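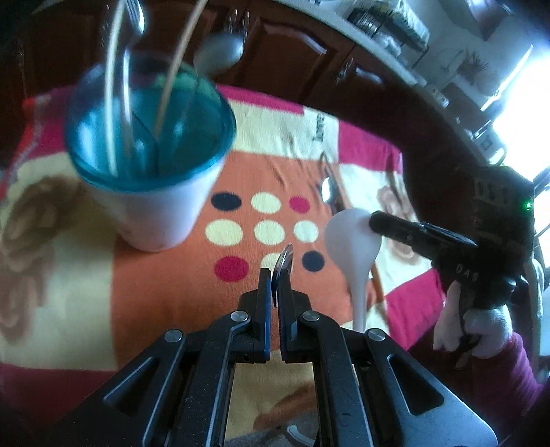
Search the manual Go

Section 7. Recording a continuing drama

This section covers series links for programs that run all year with no season breaks, such as Skidville and Drotthorpe. For dramas with a fixed number of episodes, use the standard series link in the previous section. The steps apply to the Mahrous recorder with the Dromus guide installed.

Before you start

The guide must be fully loaded. A partly loaded guide shows blank rows after the current evening, and a link set at that point will pick up only the episodes already listed.

Check that spoiler text is set the way you want it. With Dromus, the default is to show the full synopsis in the recordings list, including for episodes you have not played.

Setting the link

1. Press GUIDE and go to the channel that carries the first showing. For Skidville this is channel 661 in most regions.

2. Highlight any future episode and press OK. Do not use an episode that is already on air. It will record from the point you press the button, and the link will store the wrong start time.

3. Select Record, then Continuing Drama. If this option is grayed out, the channel has not tagged the program. See "Untagged programs" below.

4. Under Showings, select First Only. The other setting, All Showings, also records the late repeat and the weekend omnibus, and each is saved as a separate item.

5. Under Padding, set the end time to 3 minutes or more. Live sports on the same channel can push an episode back, and the closing scene is the part most often lost.

6. Under Keep, choose how many episodes to hold. The limit is 400 per link. When the limit is reached, the oldest played episode is deleted first. Unplayed episodes are deleted only if there are no played ones left.

7. Press OK to save. A red chain symbol shows next to each linked episode in the guide.

Note: Double episodes are listed in the guide as one long program or as two short ones, depending on the channel. The link handles both. In the second case the padding overlaps, and you will see the last minutes of the first part again at the start of the second.

Hiding synopses

1. Press MENU and open Dromus, then Display.

2. Set Synopsis to After Playing. Titles and dates remain visible.

3. Set Thumbnails to Off. Stills are supplied by the channel and may show a character whose return, exit or death has not been announced in the episodes you have seen.

CAUTION: Hiding synopses on the recorder has no effect on the Dromus phone app. The app has its own setting under Account, and it sends episode alerts to the lock screen until that setting is changed.

Untagged programs

Some channels drop the tag when a program moves to a new time -- an hour-long special, for instance, or a week when the evening news is extended. The link then stops without a warning.

1. Open Recordings, then Links. A stopped link is marked Idle.

2. Highlight the link and press YELLOW to search by title.

3. Select the episode at the new time and choose Join to Link. Do not create a second link for the same title. The two will compete for a tuner, and both may fail if a third recording is running.

Note: Title search matches whole words only. Specials with a name of their own, such as a wedding or Christmas episode, may not appear. Find these in the guide by hand.

CAUTION: Deleting a link also deletes every unlocked episode recorded through it. To keep the episodes, highlight the folder and press BLUE to lock it before you remove the link. Locked episodes do not count toward the Keep limit, but they still take up disk space.

Section prepared by Lotte Vandenberghe. Technical check: Cheuk-hei Au. Revised in November to include the Join to Link command.

7 comments 3 shares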